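第 4 章 在 Puvthorpe 厨房场景中运行抓取与放置任务

4.3 连接感知、规划与控制

本节说明如何在 Brondari 客户端中载入 Puvthorpe 厨房场景，把两路相机画面接到感知节点，再用 Ding 规划器生成轨迹并交给控制器执行。开始之前应已完成 4.1 节的安装和 4.2 节的许可证登记。使用真实机械臂的用户请先读完第 7 章，本节的参数只针对仿真后端。

4.3.1 准备工作

需要的文件都在安装目录的 puvthorpe 文件夹下：

scene.conf 场景配置，包含柜体、电器、台面和可移动物体
arm.conf 机械臂关节限位、夹爪开合范围和自碰撞对
views.conf 相机名称、安装位置和内参
task.conf 任务描述，包括目标物体和放置区域

如果以前修改过 scene.conf，请另存一份。升级程序会覆盖同名文件，不会提示。

注意：arm.conf 和 scene.conf 必须来自同一个版本的场景包。版本不一致时程序仍能启动，但夹爪坐标系可能与控制器使用的坐标系不同，表现为末端始终偏离目标一段固定距离。

4.3.2 载入场景

1. 启动 Brondari，在“后端”菜单中选择“仿真”。

2. 点击“打开场景”，选择 scene.conf。载入期间左下角显示进度，完成后状态变为“就绪”。

3. 打开“物体树”面板，展开 movable 分组，确认任务用到的物体都在列表中。名称前有黄色三角的物体缺少碰撞网格，可以显示，不能参与规划。

4. 在“关节”面板中点击“回到初始姿态”。如果机械臂不动，检查控制器是否处于暂停状态。

5. 检查柜门和抽屉的状态。scene.conf 中每个铰链都有 initial 字段，任务需要从打开的柜门开始时，应在这里设置，不要载入后再用鼠标拖动。鼠标拖动只改变显示和物理状态，Ding 仍使用上一次同步时的碰撞模型。

6. 点击“同步到规划器”。只要场景中有铰链或物体的位置发生变化，就要重新执行这一步，也可以在设置中打开自动同步。

提示：自动同步会增加每次规划的等待时间。物体较多时，建议在任务脚本里调用 sync_scene，由脚本决定何时同步。

4.3.3 设置相机

Puvthorpe 默认启用 2 路相机。hand 固定在夹爪一侧，随末端运动；side 从外侧观察机械臂和台面。两路画面使用同一个仿真时钟。

1. 打开“视图”面板，勾选 hand 和 side。

2. 将两路相机的输出格式都设为“彩色加深度”。只勾选彩色时，感知节点会报告 no depth 并停止发布物体位姿。

3. 点击“预览”，让机械臂做一次小幅度的关节运动，确认 hand 画面随末端变化，side 画面中的背景保持不动。

4. 在 hand 画面中执行“生成自身遮罩”。遮罩应覆盖夹爪外壳和两根手指，不应覆盖手指之间的物体。

5. 在 side 画面中执行同样的操作。这一路的遮罩由关节角实时计算，不需要手工涂抹。

6. 点击“保存视图”，文件写回 views.conf。

注意：更换夹爪模型后必须重新生成 hand 的遮罩。沿用旧遮罩时，外壳边缘会被识别为障碍物，规划器随即报告起始状态碰撞。

感知节点启动后，两路画面会出现在主窗口。界面上的叠加信息可以按 O 键关闭。
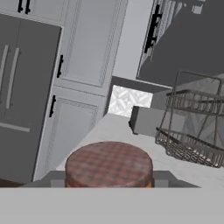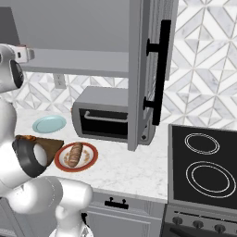 第一幅：夹爪一侧的视角，两指之间为格纹顶面的圆柱形物体。第二幅：外侧视角，机械臂末端为木质砧板。

编写：Nallard 文档组
职责：Brondari 用户手册控制与规划部分的撰写和维护

4.3.4 检查感知结果

先看 hand 画面。夹爪外壳横贯画面底部，这部分像素不带任何关于台面的信息，应全部落在遮罩之内。位于手指之间的圆柱体则要保留。如果它也被遮罩盖住，请把遮罩的“向外扩张”参数调小，然后重新生成。

side 画面的检查重点是遮挡。在第二幅图中，打开的灰色柜门挡住了烤箱右侧的一部分。感知节点对这样的区域给出“未知”，不会标为空闲。Ding 默认把未知区域当作障碍物处理。

1. 在“感知”面板中选择“占用图”，切换到 side。

2. 确认台面、吊柜底面和打开的柜门都显示为占用。

3. 找到标为未知的区域，与画面中的遮挡位置对照。大片未知区域出现在没有遮挡的地方，通常说明深度输出没有打开，或者相机外参有误。

4. 选择“物体位姿”，逐个核对任务涉及的物体。位姿坐标轴应落在物体上，机械臂移动时不应跟着漂移，被夹持的物体除外。

5. 在“附着”列表中查看被夹持的物体。列表为空而夹爪中有物体时，点击“从接触状态更新”。

说明：附着关系决定规划器把物体算作机械臂的一部分，还是算作环境的一部分。砧板一类的扁平物体会明显改变末端的碰撞外形，放置前务必确认附着已经建立。圆柱体这样较短的物体影响小一些，但检查方法相同。

如果两路相机对同一个物体给出的位姿不一致，感知节点取置信度较高的一路，同时在日志中写入 pose mismatch。偶尔出现一条可以忽略。连续出现时，按 4.3.7 节处理。

4.3.5 生成轨迹

1. 打开 task.conf，在 target 字段填写物体树中的名称，大小写必须一致。

2. 在 place_region 字段填写放置区域。区域以台面坐标系表示，可以在主窗口中按住 Shift 拖出矩形，然后点击“复制区域”。

3. 在“规划”面板中选择 Ding，模式选“带附着物体”。

4. 设置安全间距。在吊柜下方作业时，先用默认值，不要为了让规划成功而直接设为零。

5. 设置规划时限。默认时限为 1,000 毫秒，超时后规划器返回目前找到的最好结果；没有可行结果时返回 no path。

6. 点击“规划”。成功后主窗口显示末端路径，时间轴上出现可拖动的滑块。

7. 拖动滑块，从头到尾查看一遍。除了末端，也要看上臂和腕部附近的部件与吊柜底面之间的间隙。第二幅图中，机械臂上部一侧的白色方形附件就紧贴吊柜底面，这类位置最容易在轨迹中段出现间距不足。

8. 点击“校验”。校验会按控制周期重新采样整条轨迹，并对每个采样点做碰撞检查。

小心：校验通过只说明轨迹与当前同步的碰撞模型没有冲突。校验之后如果移动了物体、开关了柜门或改变了附着关系，这个结果即告失效，“执行”按钮会变灰，需要重新规划。

关于夹持姿态。放置扁平物体时，规划器默认允许物体绕竖直轴旋转，不允许倾斜。如需先倾斜再放平，在 task.conf 中加入 tilt_allowed = true，并指定最后一段为直线下降。倾斜状态下释放物体不受支持。

关于台面上的其他物体。盘子和盘中的食物在 Puvthorpe 中是各自独立的刚体，默认都参与碰撞。把食物设为“忽略”可以缩短规划时间，但末端可能从它上面擦过，记录的数据也会因此包含不需要的接触。金属丝篮使用简化的凸包网格，从篮中取物时要换成精细网格，方法见第 5 章。

4.3.6 执行与记录

1. 在“控制”面板中选择“关节阻抗”，控制频率设为 50 赫兹。

2. 勾选“记录回合”，填写保存目录。

3. 在“记录内容”中选择两路相机、关节状态、夹爪指令和附着事件。

4. 点击“执行”。执行期间不要拖动物体树中的任何物体。

5. 需要中断时按空格键。控制器会沿轨迹减速后停住，夹爪保持当前开度。再按一次空格键继续。

6. 执行结束后，控制器进入保持状态。点击“结束记录”，等待文件写入完成再关闭窗口。

每个回合保存为一个文件夹。随场景包提供的示例回合共 1,985 步，可以用来检查回放工具和数据读取脚本是否正常：

1. 在“回放”菜单中选择“打开回合”，指向 samples 目录。

2. 关闭物理计算，只回放状态。

3. 核对末尾一步的序号，与 meta.txt 中的记录一致即可。

回放时可以在 hand 和 side 之间切换。切换不影响时间轴的位置。如果画面与关节曲线对不上，先确认没有把不同回合的相机文件混放在一起。

提示：磁盘写入速度不足时，记录模块会先丢弃 side 的深度图，保留其余内容。丢弃的步号写在 dropped.txt 中。训练用的数据请检查该文件是否为空。

4.3.7 常见问题

规划器报告“起始状态碰撞”
依次检查：附着是否建立；hand 遮罩是否对应当前夹爪；附近柜门的状态是否已经同步。若碰撞对中出现吊柜和机械臂上部的部件，先在“关节”面板中把机械臂移开一小段再规划。

规划器总是返回 no path
把放置区域扩大，观察是否能成功。仍然失败时，打开占用图，看目标附近是否有未知区域。移动 side 相机或让机械臂换一个姿态，重新采集一次深度图即可更新。确认该区域确实没有物体后，也可以手工标为空闲，标记只在本次会话中有效。

日志连续出现 pose mismatch
停止任务，把夹爪移到台面上方空旷的位置，执行“双视角对齐”。对齐时台面上至少要有一个两路相机都能完整看到的物体。每次对齐使用约 1,000 个匹配点，点数不足时界面会给出提示，并保留原来的外参。

执行时末端抖动
确认控制频率与记录频率没有被设成互不匹配的值。再查看阻抗参数是否来自其他场景。恢复默认值的按钮在“控制”面板右上角。

物体在释放后滑动
查看最后一段下降的终点高度。终点过高时物体会落下，过低时夹爪会把物体压向台面。Puvthorpe 的台面摩擦系数可以在 scene.conf 中修改，修改后要重新载入场景，仅同步到规划器不会生效。

hand 画面全黑
相机被设在夹爪外壳内部。检查 views.conf 中 hand 的安装偏移，或者从安装包中恢复该文件，然后重新生成遮罩。

4.3.8 退出与恢复

退出前先结束记录，再断开控制器，最后关闭场景。强行关闭窗口后，下次启动时 Brondari 会询问是否恢复未完成的回合。恢复的回合只包含已经写入磁盘的部分，meta.txt 中的状态标为 partial，默认不会被导出工具收录。

批量运行任务的命令行选项见附录 B。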